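Last updated: October 7, 2020

Part 3: Setting up the drying cupboard

If you've followed along from Part 2, your Lullus heater is screwed to its bracket, the bracket is screwed to a stud, and you haven't plugged anything in yet. Good. Leave it unplugged until step 7, please. I didn't, the first time, and I got a nice loud fan going while my elbow was still inside the cupboard.

A reminder of what we're making: a warm cupboard for drying socks, undies, tea towels and the other little stuff that takes up half the clothesline in June. It won't do doonas. It'll do one pair of jeans if you're patient. Mine lives in the laundry of our place at Ferside, in what used to be the broom cupboard, and all the measurements below come from that one, so check yours before you drill.

3.1 Rails and shelves

1. Mark the lowest rail 288 mm above the top of the heater guard. The Lullus leaflet has its own clearance figure for each model, so look yours up, and if it's bigger than mine, use theirs.

2. Fix the left-hand rail first, then use it and a spirit level to find the right-hand one. My cupboard floor slopes a fair bit — old house — and measuring up from the floor on both sides gave me a shelf that everything slid off.

3. Slide in the wire shelf. Wire only! A solid shelf traps the warm air underneath and you'll have one toasty shelf and three clammy ones.

4. Repeat for the remaining shelves, leaving a hand's width between each. I went closer on the top two because the kids' things are so small, and I've never been sorry.

NOTE: If your rails came from Sandhu, the screws in the packet are a bit short for plasterboard. I swapped them for longer ones out of the jar in the shed.

3.2 The vents

5. Cut the bottom vent low in the door and the top vent as high as you can get it, on the opposite side. Air has to travel across the clothes on its way out. I used an 86 mm hole saw for both, then popped plastic louvres over the top to hide my wobbly edges.

6. Stick flyscreen behind the louvres. You'll thank me in spider season.

CAUTION: Don't block the top vent, even for a little while, even on a cold night when you'd like the laundry to stay nice and dry. All that damp has to go somewhere. If the room has no window or exhaust fan, sort that out before you go any further.

7. Now plug in the heater, straight into the wall. No power boards, no extension leads, no double adaptors from the bottom drawer. Turn it to low and shut the door.

8. Let it run empty for 20 minutes with you in the room. A faint dusty smell is normal on a new heater. A hot plastic smell is not, so switch it off at the wall and go back over your clearances from step 1.

3.3 Sorting the small stuff

This bit is more habit than hardware, but I'm putting it in because it's where I went wrong for months. I'd bring everything in from the machine in one big knot and shove it on the shelves any old how, and then wonder why half of it was still damp at bedtime. 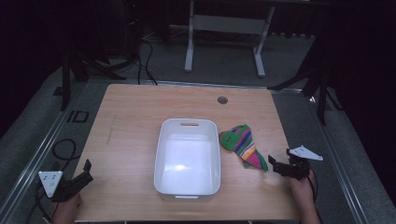

So, what I do now is sort before loading. Thick socks and anything with elastic go on the middle shelves, thin things up top, tea towels right across the bottom where it's warmest. Pull socks out straight and don't ball them in pairs! A balled pair will sit there feeling bone dry on the outside and be swampy in the toe.

9. Lay things flat in one layer. Overlapping a little is fine, stacking isn't.

10. Set the timer and swap the top and bottom shelves halfway through. You can skip the swap if you're only doing thin stuff.

11. When it's done, switch off, open the door and let it all cool before you fold. Woollens especially go a funny shape if you fold them hot.

CAUTION: Nothing goes in that's had solvent, cooking oil or petrol on it, washed or not. My gardening rags stay on the line. Nothing foam-backed either, and that includes bath mats.

NOTE: Lint builds up on the heater guard faster than you'd think. Unplug it, wait till it's properly cold and go over it with the brush end of the vacuum. I do mine whenever I change the sheets, just so I remember.

3.4 If it isn't drying

Nine times out of ten it's overloaded. Take a third of it out and try again. After that, hold a tissue up to the top vent. It should flutter outwards, and if it hangs there like a wet week, your bottom vent is probably blocked by a mop bucket (ask me how I know).

If the heater keeps cutting out, that's the thermal switch doing its job, so don't go fiddling with it. Get a sparky to take a look. The seal kit for the door, which I bought from the hardware in Clokedwood, is covered in Part 4, along with the hinges.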